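## 4. Wood finish and the everyday care of dining tables

Households in the Flornora sample most often described their main table as light wood with a plain top, and this section deals with that group only.

**Figure 2.** Light wooden tabletop.

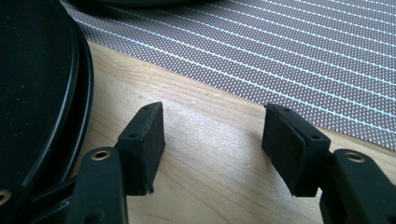 Adanech Seyoum objected, when an early draft of this section was read to the group, that people rarely know what finish their table has, and that a question about finish would mostly measure confidence. We took the point. The finish question was kept, but a "don't know" answer was added and placed first in the list, and we report it as a result in its own right.

### 4.1 Questions asked

The household survey was run through Idavix and drew 1360 complete responses. Respondents with a light wooden table were asked what they clean it with, how often, whether they use a cloth or mats at meals, and whether they had ever sanded, oiled or refinished it. They were also asked how they had learned to do this. The last question allowed free text, and much of what follows comes from those answers.

We did not ask what the table cost. The pilot version did, and several people stopped at that page.

### 4.2 Knowledge of the finish

Of the respondents in this group, 61 percent chose "don't know." The share was close to the same for owners who had bought the table new and for those who had been given it. Having a care leaflet made little difference. A number of people said they had kept the leaflet in a drawer and had never matched it to a table — one household had three leaflets and was unsure which belonged to what.

Those who did name a finish were most likely to say "oil" or "varnish." We have no way of checking these answers. Where the free text gave some history, such as a table finished by a relative, the answer seems more reliable. Where it did not, some respondents appear to have used "varnish" for anything with a shine.

### 4.3 Cleaning habits

A damp cloth was the usual method in every age band. Dish soap came second. Products sold for wood were owned by many more people than used them regularly, and the most common reason given was that the bottle was kept somewhere other than the kitchen. Husto, the retailer that supplied many of the newer tables in the sample, includes a small bottle of care oil with each one. Few of its customers mentioned having opened it.

Frequency followed meals more than visible dirt. Households that ate together at a set time wiped the table once after the meal. Households that ate at different times wiped it less, and each person tended to clean only the area they had used. This produced a pattern that several respondents noticed themselves: one seat kept clean and slightly faded, with the far side darker.

Mats and cloths were used mainly for guests. Respondents in Fikre, the older district, were an exception and used a cloth daily. We think this has more to do with local custom than with concern for the wood, as the same people reported leaving the cloth on when it was damp.

### 4.4 Refinishing

Sanding and oiling were uncommon. We followed up by phone with 60 respondents who said they had refinished a table at least once. Most had done it after a single event, usually a hot dish or a spilled drink left overnight, and had meant to treat only the mark. Working on one spot left a pale patch, and the job then grew to cover the whole top. Waits of up to 9 years between the first mark and the repair were reported.

August was the month named most often for this work. Warm weather allowed the table to be carried outside, and children were away or could eat elsewhere. Two respondents said the table had then stayed in the yard longer than planned and had to be done again.

### 4.5 Limits

All of these results rest on what people told us. We did not inspect any tables, and the survey wording, last changed on March 26, 2024, may have led some respondents to treat bamboo and wood-look surfaces as wood. Rented homes are also underrepresented. Tenants with furniture supplied by the landlord often skipped the section on care, and their habits are taken up with the rental data in Section 6.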